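Plastic storage box

A plastic storage box is a rigid, open-topped container used in homes, shops and offices to hold loose goods. Clear types allow the contents to be checked without unpacking. Many have raised lines molded across the floor, and some have recessed handholds near the rim. Household catalogs, among them that of the supplier Emesar, generally list boxes by capacity and by whether a lid is included.

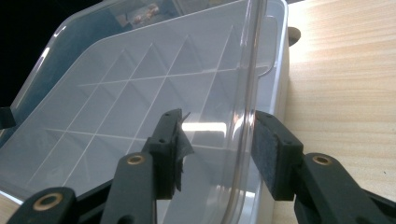 Latrice Kasprzak has argued that clear boxes suit cupboards better than open shelves, as their contents remain in view and can make a tidy room look crowded.

See also: Crate; Drawer organizer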